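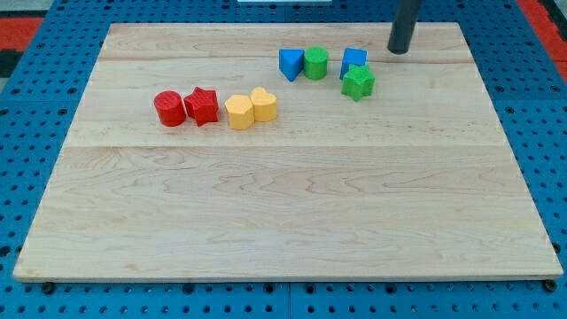
Vacancies > Research support > Part-time

Jultero is looking for five operators to record examples for our learning system, in our Girville workshop, from May.

You will steer a robot arm by hand controller and push small coloured blocks on a board, following short written instructions such as "move the red star next to the red cylinder". Afterwards you write, in your own words, what you have done. One shift gives almost 200 recordings - it is calm work, but it asks for attention.

We do not require a technical education. You should have a steady hand, read English well and be able to sit for longer periods. Training is paid and takes two shifts. Left-handed persons are very welcome, as we have too few of them until now.

Please send a short letter to Aisyah Rondonuwu, with your possible hours. A CV is not necessary at this stage.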